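Visit report: open day at Unitz, Bridwood
Module 4, Robots and Automation
March 30, 2022

Our group went to the Unitz open day to see how tasks are recorded for training robot arms. The workshop is on the Bridwood site and admission was free for students. We were asked to leave bags at the door and keep off the floor mats.

The main demonstration used two hand-held grippers, one in each hand, over a board on a table. The job was built around a power strip. The person working moves the grippers by hand, and the recordings are used later to teach an arm the same motions. 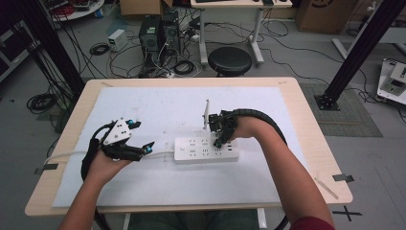
Each recording is called a run. Unitz told us that a task like this needs 400 good runs before training starts, and that they had 735 on disk from all tasks by the end of last June. The target is 3,000. Runs with a dropped part are kept in a separate folder - we did not find out what happens to them.

After the demonstration there was time for questions. We asked why sockets were chosen and were told that small errors in angle matter a lot there, so it is a hard test. 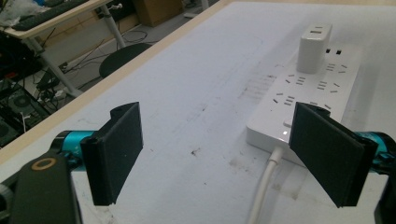

Oei, from the Hurum group, wrote in the shared notes that the grippers looked tiring to hold and that 100 runs in a day would be too many for one person. We had not asked about this. It should go on the list for the second visit, along with the question about the separate folder.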